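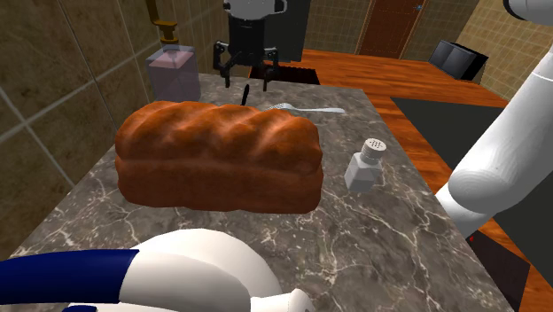 Simulated kitchen for my arm build, first week of practice runs

benchgoblin
Posted Jul 17, 2022

So the arm in my garage finally has a twin on the computer, and I am having way too much fun with it! Marble counter, bread, salt shaker, fork, the works. The real one (I call it Okcombe, after the street I grew up on) still knocks into things, so I'm practicing in the sim first. Ran 465 tries at picking up the fork overnight. Has anyone here gone from sim to a real bench at home? What bit you?

tbright_shop
Love it! Put the fork out in the open to start, though. You've got the tines tucked behind the loaf, and that's a mean first job for two fingers.

benchgoblin
Ha, fair. I can grab it by the handle end, that side is clear — but yes, the bread is a bully.

Gadex
I'm going to disagree with the whole plan. Marble and tile look great and teach your arm very little. I spent a whole winter on a pretty kitchen and my gripper still missed a real spoon by 2 inches. Gray box, plain table, get the friction right, then decorate.

tbright_shop
Depends on what he's feeding it. If it works from camera views, the clutter helps. Mine got much better once I threw in kettles and bottles and changed the lighting every run.

Gadex
Sure, if the camera is doing the work. He hasn't said.

benchgoblin
Camera, yes! One on the wrist, one on a shelf. And she, by the way — Heather. :)

tbright_shop
Oops, sorry Heather!

matstead_mac
Swap the salt shaker in as your first target. It's standing up, it's narrow, and there's a strip of bare counter between it and the bread. Flat forks are miserable until your fingertips are dialed in. I glued strips of bike tube on mine.

Gadex
Second the bike tube.

benchgoblin
Okay, shaker tonight, bike tube this weekend. Gadex, I'll run your plain table too and post both sets of numbers.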